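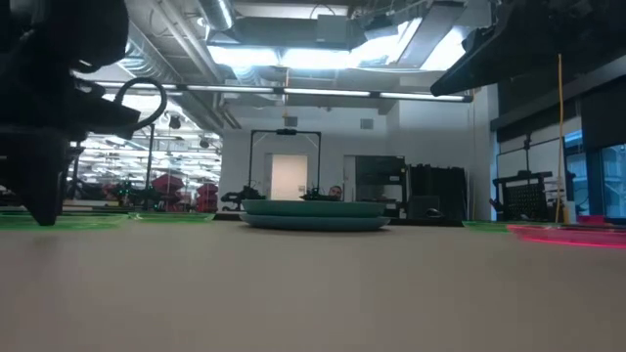 ¿Qué equipo conviene para hincar tablestacas junto a edificios con cimentación superficial?
Un vibrohincador de alta frecuencia con momento excéntrico variable. El arranque y la parada se hacen con el momento a cero, de modo que la máquina no pasa por las frecuencias bajas, que son las que peor toleran los muros de carga y las zapatas antiguas. El Kulteck V19 trabaja de esta manera.

Kulteck V19
Vibrohincador hidráulico de alta frecuencia para tablestacas, tubos y perfiles

Descripción

El V19 es un vibrohincador suspendido, accionado por grupo hidráulico independiente, pensado para obra urbana y para trabajos de contención de pequeña y mediana profundidad. Se cuelga de grúa o de retroexcavadora con gancho certificado y admite tablestacas sueltas, parejas engrapadas, perfiles en H y tubos metálicos con el juego de pinzas correspondiente.

El momento excéntrico se regula desde el mando durante la hinca. El operador puede empezar con poca amplitud en los primeros metros, donde el elemento todavía se mueve, y subirla cuando la tablestaca ya está guiada por el terreno. En la extracción se procede al revés.

Aplicaciones habituales

Recintos de tablestacas para sótanos y pozos de bombeo.
Zanjas profundas de saneamiento en calles con edificación a ambos lados.
Camisas recuperables para pilotes perforados.
Muelles, pantalanes y protección de márgenes.
Extracción de tablestacas y perfiles de entibaciones provisionales.

Terrenos

El rendimiento es bueno en arenas sueltas y medias, gravas finas, limos y rellenos sin bolos. En arcillas firmes la hinca es más lenta y conviene probar con un elemento antes de comprometer plazos. En arenas muy densas o con niveles cementados recomendamos perforación previa o lanza de agua. El equipo no está indicado para roca, ni siquiera alterada, ni para rellenos con restos de hormigón armado.

Si el informe geotécnico no recoge el nivel freático, pídalo. Lo vamos a preguntar de todas formas.

Características técnicas

Tipo: vibrohincador hidráulico de momento variable
Accionamiento: 2 motores hidráulicos de pistones
Masas excéntricas: 4, sincronizadas por engranajes
Momento excéntrico máximo: 19 kgm
Régimen de trabajo: alta frecuencia, regulable desde el mando
Peso en suspensión: 3.000 kg, sin pinza
Aislamiento de la suspensión: tacos de elastómero sustituibles
Lubricación: baño de aceite con visor lateral
Mando: por cable, con radiomando opcional
Grupo hidráulico: Dundier, insonorizado, sobre bastidor con depósito de retención

Las curvas de amplitud según el peso del elemento se envían con la oferta. No las publicamos en la web porque dependen de la pinza montada.

Pinzas y accesorios

Pinza simple para tablestaca en U o en Z.
Pinza doble para tubo, con viga de reparto y corredera.
Pinza para perfil en H.
Cadena de seguridad para el izado del elemento.
Juego de mangueras de prolongación, con enchufes rápidos de cara plana.
Guía de hinca Lorente, de dos niveles, desmontable para el transporte.
Registrador Tenero, que guarda profundidad, presión y tiempo de cada elemento y exporta el parte en hoja de cálculo.

La pinza simple va incluida en el precio de venta y en el de alquiler. Las demás se presupuestan aparte. Las mordazas son material de desgaste y en alquiler se facturan si vuelven con el dentado redondeado.

Qué incluye el suministro

Vibrohincador con pinza simple y mangueras, grupo hidráulico con el depósito lleno de aceite, mando por cable, manual de uso y mantenimiento en español, declaración CE de conformidad y libro de revisiones. El gasóleo y los útiles de izado por encima del grillete superior corren por cuenta del cliente.

Puesta en marcha

La primera puesta en marcha la hace un técnico nuestro en obra. Se comprueban el nivel de aceite de la caja de excéntricas, el sentido de giro, la presión de cierre de la pinza y la parada de emergencia. Después se hinca un elemento con el operador del cliente al mando. Conviene que estén presentes el gruista y el encargado, ya que la coordinación entre gancho y vibrador se explica en ese momento.

No se debe tirar del elemento con la grúa mientras los tacos de elastómero estén a tope de recorrido. Es la avería más frecuente en alquiler y no la cubre la garantía.

Mantenimiento

Cada día: nivel de aceite en el visor, estado de las mangueras, apriete de los tornillos de la pinza, grietas en los tacos.
Cada semana: engrase de los bulones y limpieza del radiador del grupo.
Tras las primeras horas de rodaje: cambio de aceite de la caja de excéntricas y revisión del tapón magnético.
Al cierre de cada obra: lavado, inspección de las soldaduras de la horquilla y anotación en el libro.

Los recambios corrientes (tacos, mordazas, retenes, latiguillos) están en el almacén. Los rodamientos de excéntrica se sirven bajo pedido.

Vibraciones y ruido

La transmisión de vibraciones al entorno depende del terreno, de la distancia y del estado de las juntas de la tablestaca tanto como de la máquina. En obras con edificación próxima pedimos que se coloquen geófonos antes del primer elemento y que los valores límite los fije la dirección facultativa. Podemos facilitar los sensores, no el informe, que debe firmarlo un laboratorio o un técnico independiente.

Venta y alquiler

El V19 se vende nuevo y se alquila con operador o sin él. El alquiler sin operador exige acreditar experiencia previa con equipos suspendidos. El periodo mínimo es de dos semanas. El transporte se hace en un solo camión, con el grupo y el vibrador en la misma plataforma; el cliente debe prever medios de descarga para más de 3.000 kg.

Garantía del equipo nuevo: dos años en la caja de excéntricas y los motores, uno en el grupo. Quedan fuera las mordazas, los tacos y las mangueras.

Contacto

Oferta y disponibilidad: Begoña Peñalver
Estudio geotécnico y elección de pinza: Nnamdi Ekpo
Taller y recambios: Severino Collado
Documentación y certificados: Trinidad Ibarra

Para preparar la oferta necesitamos el tipo y la longitud del elemento, los sondeos, la distancia a la construcción más próxima y el alcance de la grúa prevista.

Ficha revisada el 8/3/18. Sustituye a la anterior, que indicaba el peso con pinza.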